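The hotel tester has slept in 606 rooms for Sollia, the guide she writes for under no byline, and she would like it known that she is tired.

"People say, oh, what a job," she says, pouring her second coffee. "Then I tell them I spent April lying on my back in Pinheiro, listening to an ice machine."

She checks in under a false name and out under the same one, if she can remember it. Her bag holds a tape measure, earplugs she isn't allowed to use until after midnight, and a form that runs to 16 pages. Eight of them concern the bathroom.

"You can forgive a bad painting. You can't forgive having no place to put your toothbrush." Designers, she feels, have never owned a toothbrush. At the Namudora, a house she otherwise liked, she kept hers in a shoe.

Does she ever complain at the desk? "Never. I smile and say everything was lovely. Then I go home and type."

The worst night was at a place called the Firnamier, where the lights were run from a tablet and the tablet was asleep. She brushed her teeth by the glow of the minibar. It got a polite paragraph — she was younger then — and a free fruit basket the following year, which she sent back.

Her own apartment, she admits, would fail. The shower drips, and the towels came from a gym that closed. "But I know where the light switch is," she says. "I'd give it a star for that."

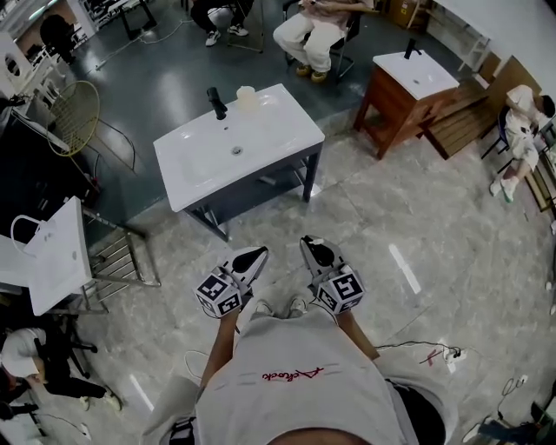

She is off again in the morning, to somewhere with a pillow menu. She has already chosen the flat one.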